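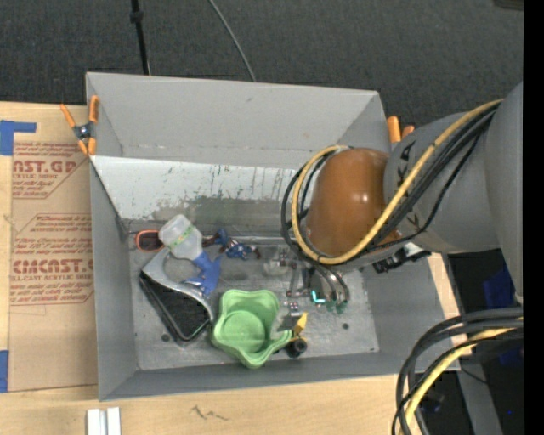 Costalach Drama and Musical Theatre Department

Our spring musical has been chosen, and we couldn't be happier with it! In March the department will stage Trarurau, a daft and tuneful comedy about a family who inherit a seaside hotel and find the previous guests have never quite left – some of them for the better part of a century.

Ariel Tolentino directs, fresh from last year's very funny Drandent, and Florante Galang is back at the piano as musical director. There are 17 named parts, plus a chorus of hotel staff, sea captains and one choir of drowned bell-ringers (who get the best song in the show, if you ask Florante).

Auditions are open to all students, whether or not you have been on stage before. Prepare a verse and chorus of any song you love, and be ready to read a page or two from the script. Copies are in the department office now. If singing isn't your thing, we also want dancers, stage crew and people who can sew – the second act has 42 costume changes, and the Dowager alone gets through nine hats.

Performances will be in the Dizon Studio, which seats up to 100, and last year's final night sold out well ahead. Sign up on the sheet outside the office, or drop Ariel a line.

Posted 13 August 2024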